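**Yae Wada** · thread on shirts and hangers

1/ Most hanger marks on a dress shirt come from the hanger being the wrong width. Measure the shirt across the yoke, seam to seam. The hanger should stop just short of that on each side. Past the seam, it pushes a bump into the sleeve head.

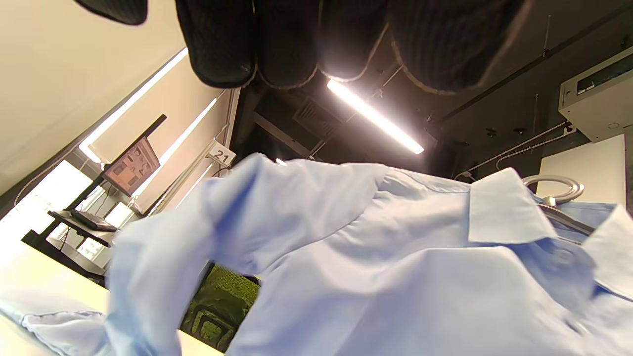
*Last edited: September, 6:93 pm → corrected, 6:53 pm*

2/ Fasten the collar button before the shirt goes on the rod. An open neck lets one shoulder slide, and the whole front then creases on the diagonal. I also do the third button down. The rest can stay open.

3/ Taking it off: lay shirt and hanger down together, undo the top buttons, then draw the hanger out through the neck. Pulling it out with the collar still closed stretches the neckband. I did this for years. 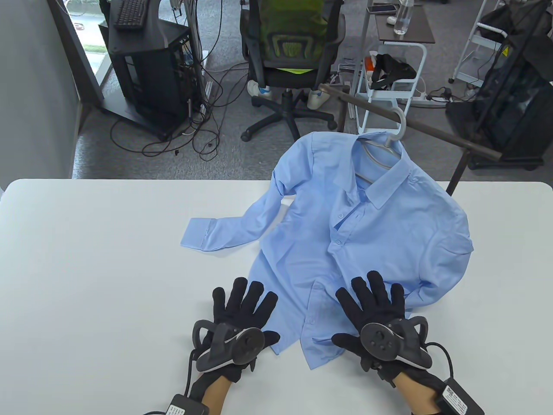 *Light blue long-sleeve, hanger still partly in.*

4/ Hanger notes. The Kurek is a flat molded bar, fine for knits, too narrow for my shoulders. The Iritz is curved and holds a yoke better. I bought 6 of the Iritz and have no complaints beyond the hook, which doesn't swivel.

5/ Once the hanger is out, flip the collar up and smooth the yoke first. Then the placket, top to bottom, with the flat of the hand. Sleeves last. If you start with the sleeves you will do them twice.
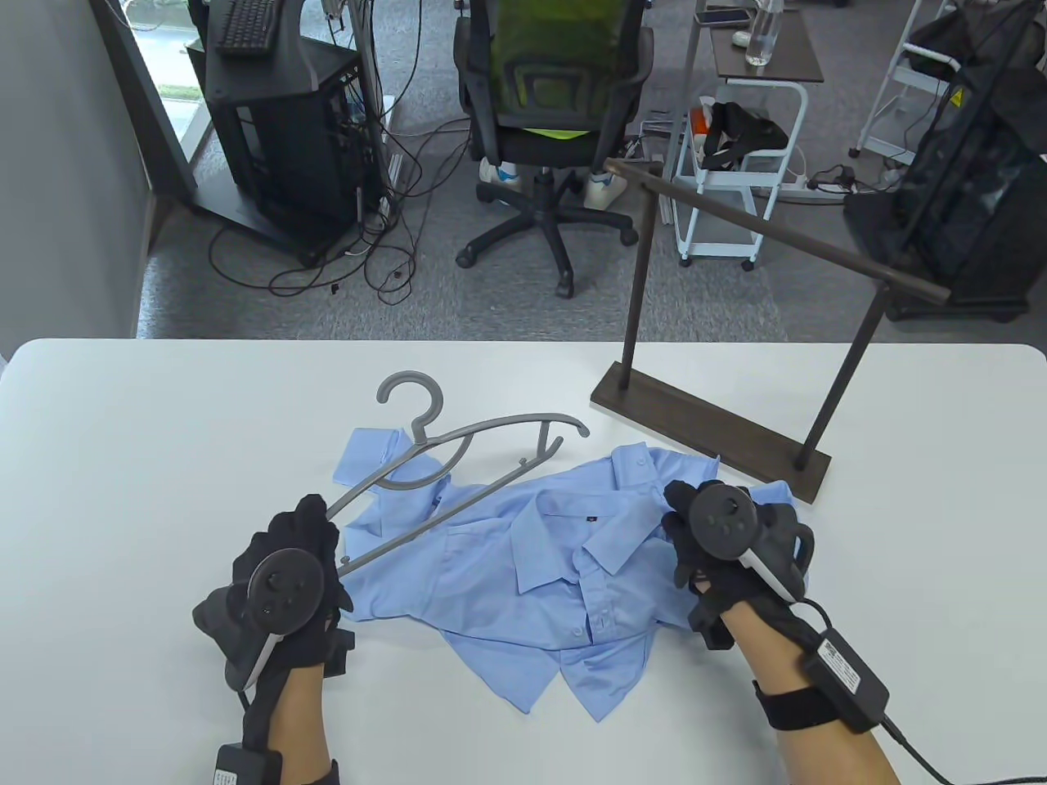
6/ Cuffs get buttoned before folding. An unbuttoned cuff turns under itself and sets a crease that needs steam to remove.

7/ Someone asked about rods. The Stollholm tabletop rail is rated by its maker for more shirts than I would put on it. Leave a finger's width between hangers. Packed shirts crease at the front edge, where the plackets press together.

8/ For the long folds down the body: pinch the cloth at the top of the ridge, lift slightly, and lay it back down away from the placket. Pressing on the ridge only sharpens it.
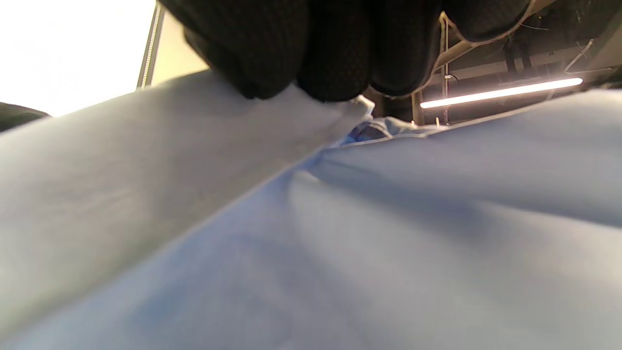 9/ Cotton holds a fold longer than a blend does. If it is still there after a night on the hanger, iron it slightly damp, inside out, yoke first.

10/ The Clavallow folding board is next. I have one on order.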